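Skovholm releases Wostura 3 planning and perception software for two-armed bench robots

Tuesday, January 25, 2022

Skovholm today released Wostura 3, a new version of its planning and perception software for two-armed robots working at laboratory benches. The release adds a depth-completion stage for clear glass and plastic, a shared planner for both arms, and a log format that can be replayed offline. Existing licence holders can download it from the customer portal.

Wostura runs between a laboratory's scheduling system and the motion controllers of the arms. It takes a task written as a list of steps, such as "move tube to rack, position 2", and produces timed joint paths and gripper commands. Earlier versions planned each arm separately and resolved conflicts by making one arm wait. Version 3 plans both arms in a single search, so an arm may pass through space the other has just left.

The main change is in perception. Depth cameras return poor readings from clear objects: the sensor often reports the wall or the bench behind a beaker, and not the beaker. Wostura 2 dealt with this by requiring fixed positions for all clear items, taught by hand during set-up. Wostura 3 segments clear objects in the colour image, removes the depth readings inside each outline and fills them again from edge shape and a library of known labware. Where the fill is uncertain, the planner receives a larger keep-out volume and a flag.
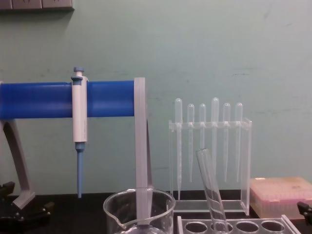

Tubes that are not upright are handled by a separate estimator. It fits an axis to the visible wall and rim of the tube, then checks the result against the hole pattern of the nearest rack. If the two disagree by more than a set angle, the task stops before the gripper closes and the operator is asked to confirm. The angle is 5 degrees by default and can be changed for each rack type.

Skovholm tested the new perception stage on a bench set of 86 labware items, most of them clear. The set was assembled with Skileck, which supplied the object meshes and the reference poses. In those tests the share of items that needed a hand-taught position fell to almost 7 per cent. The remaining cases were mainly thin-walled items standing one behind another, where outlines merge in the colour image. For these, hand teaching is still supported and is still recommended.

Planning time depends on the number of clear objects in the shared workspace. Users with crowded benches should expect the first plan of a session to take longer than later ones, as the collision model is built once and then updated. The model is kept between tasks – a change from version 2, which discarded it at the end of each task list.

The replay log records camera frames, object estimates, planned paths and measured joint positions on one clock. A recorded task can be run again on a desktop machine with different planner settings, without the arms. Logs from version 2 can be converted with a command-line tool included in the release, but converted logs hold no object estimates and can be used only to review motion.

Early access users have been running the software since last April. Changes made during that period include a slower default approach speed near hanging items, a clearer message when the two wrist cameras disagree, and a fix for a fault in which a gripper holding an object was planned as if empty after a pause. Rack definitions written during early access must be exported again before use.

Wostura 3 is supplied for Linux. It needs a graphics card for the segmentation stage and a wired link to the arm controllers. Drivers for the Shenoy parallel gripper are included, and other grippers can be added through a plain-text description of jaw geometry, stroke and force limits. Liquid handling is outside the scope of this release. The software can pick up and place a pipette, but does not plan aspirate or dispense steps.

Customers with a current support contract receive the new version at no charge. Version 2 will be given security fixes only. Release notes, the labware library and the log converter are on the customer portal under Downloads – the converter is listed separately from the main installer.

About Skovholm

Skovholm develops control and perception software for laboratory automation. Its products are used with one-armed and two-armed systems in research and testing laboratories.

Press enquiries: Skovholm press office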